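What the Rehearsal Room Does to a Shift

Planuvport moved its returns sorting line to robot arms in July, and most of the discussion since then has been about headcount. Headcount is the easiest thing to measure. The change that interests me is in what the remaining people do with their hours, and who decides whether they did it well.

Under the new arrangement, each handling routine is tried in simulation before it reaches the floor. Former sorters sit at a desk, run the simulated arm through a task, and mark the run as accepted or rejected. The title is cell reviewer. The pay grade is the old one.
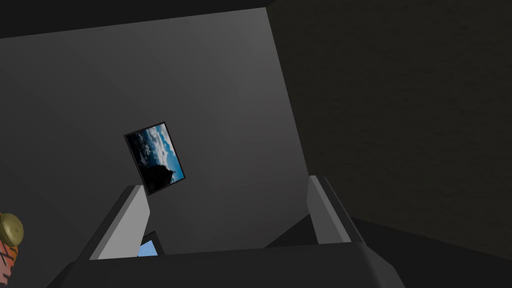 Does a reviewer need to know how to sort by hand?
The software does not require it, but the work does. A person who has never handled returned goods will accept a grip that scratches the item or leaves it facing the wrong way.

Management at Planuvport treats this knowledge as a given, something that came with the staff and will stay with them. I think that is a mistake. Manual skill decays without use, and the site now has 19 reviewers who handle goods for about 5 hours a month. New hires will handle none at all. The standard they apply will be whatever the written checklist says, and the checklist was drafted by the integrator, Clotau, before a single sorter was consulted.

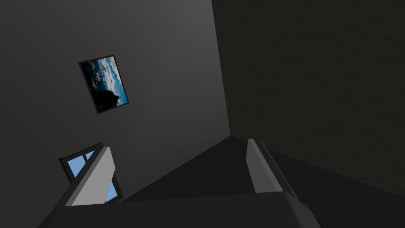

The second problem is pace. A sorter's day had a physical rhythm, and a backlog was visible to anyone walking past. A reviewer's backlog is a number in a queue. When the queue at Planuvport reached 178 runs, the response was to shorten the viewing time allowed per run. Errors that would have been caught at the desk were then caught on the floor, where they cost more and were charged to the maintenance budget.

Volkan Türkmen, who spent years on the line before moving to review, put it to me in plain terms: he used to be tired in the arms and now he is tired in the eyes, and only the first kind was ever written into a break schedule. The Cevberg site gives its reviewers a fixed rest period every 50 minutes. Planuvport could copy that rule without buying anything.
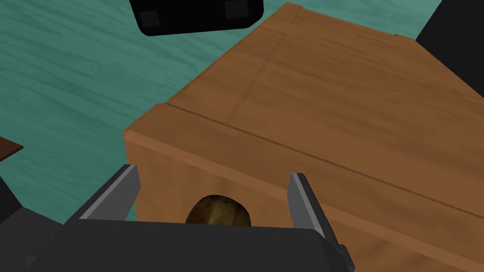
A wooden box with an arched opening, viewed past the open gripper in simulation.

My own recommendation is narrow. Reviewers should rotate back to manual handling for one shift in every five. They should have the authority to amend the checklist, with their names on the amendments. The pay grade should reflect the fact that a rejected run stops a machine. The contract with Clotau comes up for renewal next year, and these terms should be settled before it is signed.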